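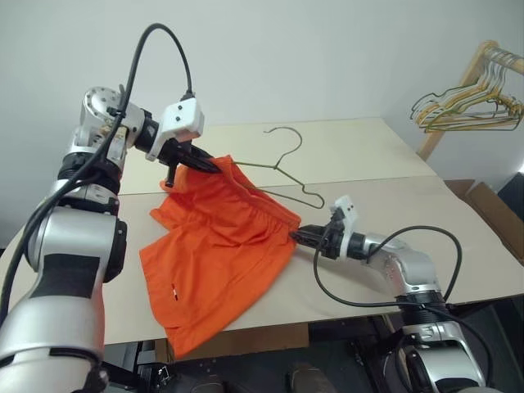 Jiltard is a software package for two-arm robot manipulation, combining a perception module, a grasp planner and a low-level controller in one program. It was written by a small group at Kragh, a robotics software firm, and is used mostly for work with cloth. Garments are a common test for software of this type, since a shirt or a pair of pants has no fixed shape for a planner to match against. A typical case is a pair of orange shorts held at two points along the elastic waistband, one gripper on each, with a wire hanger lying flat on the table behind them and its lower bar partly under the raised cloth. At that point the planner has to treat the waistband as a line between two known points and guess at everything that hangs below it. How well Jiltard makes that guess is disputed.

History

The project began as an in-house tool named Rarkora, which handled arm calibration and little else. Hjalti Bjarnason rewrote the controller, and Rasa Pētersons added the perception module the following April. The name was changed when the two parts were merged. Version 4, released on February 17, 2021, was the first offered outside the company. Its release notes called it "general-purpose garment handling," a phrase later removed from the project's page without comment.

Design

The perception module marks candidate grasp points on a garment from a camera view. It looks for edges first, then for thick or gathered areas such as waistbands, collars and cuffs. It does not build a full model of the cloth. Its authors say a full model is too slow to be useful; critics reply that the slow models they had in mind were old ones, and that no comparison was ever published.

The planner takes the grasp points and picks a pair that both arms can reach without crossing. It then produces a path for each arm. The paths are timed together but checked for collisions separately -- a shortcut the manual mentions once, in a footnote. The manual advises users to leave a wide gap between the wrists, and gives no figure for it.

The controller runs at 200 cycles per second. It limits how hard the two grippers may pull against each other, and will open one of them if the limit is passed. Cables running along the outside of the arms are not modeled at all. Users are expected to clip them down and set joint limits by hand.

Training data

The grasp detector was trained on about 3000 recorded grasps, all made by people steering the arms remotely. The recordings came from a single site, Trestthorpe, with one type of table and plain backgrounds. Shahab Karimi, who managed the recording work, has described the set as "clean." Whether clean data is a good thing here depends on who is asked. A detector that has only seen a bright garment on a pale surface may have learned color contrast as much as it has learned waistbands.

Reception

The most detailed outside review is by Khanyisile Pretorius and Þórey Hafþórsson, who ran 624 trials on their own equipment. They found the controller steady and well documented, and recommended it as a stand-alone part. They were much less impressed by the perception module. Dark garments on dark tables were often reported as having no edges, and the program tended to give high confidence scores to grasps that missed. They also objected to the way Kragh defined success: a trial passed once both grippers had closed on cloth, whether or not the garment ever got onto a hanger.

Kragh answered that hanging is a separate task and that Jiltard had never claimed to do it. The reviewers pointed to the example script shipped with the package, which is titled "hang_garment" and stops after the second grasp.

Availability

The controller is open source. The perception module is supplied in compiled form only, and the training recordings have not been released. Requests for them are listed on the public issue tracker as "under review."

See also

Bimanual manipulation
Deformable object modeling
Motion planning
Teleoperation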